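Chapter 7
What a Package Does

Go to your kitchen and pick up the first packaged food you find. Before you open it, hold it for a minute. Squeeze it. Shake it. Look along the seams. You're holding the work of a farmer, a chemist, a printer, a machine builder and a truck driver, and most of us tear it open and throw it away in under five seconds!

This chapter is about that thing you throw away. By the end of it you should be able to look at almost any package in a store and make a good guess about what its designers were worried about. Was it air? Water? Light? Being dropped? Being stacked under 20 other boxes in a hot warehouse? Every package is a list of worries made solid, and learning to read that list is some of the best fun in food science.

7.1 Starting with an onion

Plenty of foods arrive with a package already on. An onion has its papery skin, an egg has its shell, and ginger has a thin brown peel that slows drying well enough for the root to travel a long way. Growers have relied on these natural wrappers for thousands of years, and in Chapter 3 we saw how a banana's peel keeps on working, letting gases in and out, long after the banana leaves the plant.

Once we slice, fry, bake or grind a food, that wrapper is gone. A potato will sit in a dark cupboard for weeks. A potato chip left in a bowl on a damp evening is limp by breakfast. The chip has a huge surface for its weight, it holds almost no water of its own, and it is full of oil that reacts with oxygen. So the maker has to build a new skin, and it has to be a much better one than the potato had.
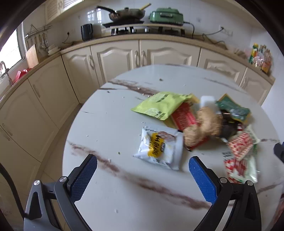 Figure 7.1 Ginger and packaged food on a kitchen table. Note the crimped ends of the white snack packet.

The crimp is worth a closer look. Most small snack packets are made on a machine that pulls film from a roll, folds it into a tube, seals the tube down the back, and then bites across it with a pair of heated jaws. One bite closes the top of one packet and the bottom of the next. The ridges in the jaws press the layers together along many narrow lines, so a leak has a longer and harder path to follow. Try tearing a packet straight through the crimp and you'll feel how strong it is.

7.2 Four things to keep out (or in)

Packaging engineers talk about barriers. A barrier is any layer that slows something down, and the four they care about most are water vapor, oxygen, light and smell. No single cheap material is good at all four. Polyethylene is a fine barrier to water vapor and seals easily with heat, but oxygen moves through it quite freely. Paper prints beautifully and stops very little. Aluminum foil stops nearly everything, though it can crack when folded.

The answer is to stack them. What looks like one sheet of film may be several, each thinner than a hair and each there to do its own job. We will take one apart in Lab 7A, and I promise you will never see a coffee bag the same way again.

Case study: The Drunville cracker problem

Mireille Khalaf was a new quality manager at the Ibarra bakery in Drunville when complaints began to pile up. In June alone the bakery received 64 letters and calls about soft crackers. The recipe hadn't changed. Neither had the ovens. Khalaf pulled 412 packets from the warehouse and held each one under water in a clear tank, watching for bubbles. She found that 21 of them leaked, and every leak was at the same corner.

The sealing jaws came from a workshop in Dulasow, and the fitter who looked after them, Zdzisław Michalski, traced the trouble to a worn spring. One side of the jaw was closing a fraction late. He swapped the spring on a Thursday, and the next batch of 356 packets went through the tank without a bubble.

Think about it: Why would a leak too small to see matter so much more for a cracker than for a loaf of bread?

7.3 A surface that talks

A package also has to speak. It must tell you what's inside, how much there is, who made it and what to do if you're allergic to nuts. All of this has to fit on a surface that may be smaller than your hand - and it has to survive being creased, rubbed and chilled.
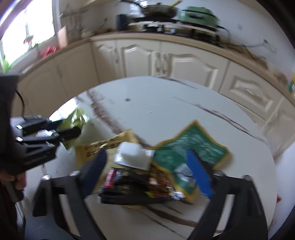
Figure 7.2 Packaged goods in a pile. Small white print covers the face of the green bag.

Designers sort this information into layers of distance. From across the aisle, color does the talking. At arm's length you can pick out the name. Only when the package is in your hand do you get to the fine print, and there the contrast between letters and background matters enormously. In Section 7.5 we will measure that contrast and test it on readers of different ages.

Key terms
barrier, crimp seal, laminate, headspace, water activity, shelf life

Before you read on
Save three empty food packages from home, rinse them and let them dry. Choose ones that feel as different as possible. You will need them for Lab 7A, and again in Chapter 8 when we visit the Drikow recycling plant.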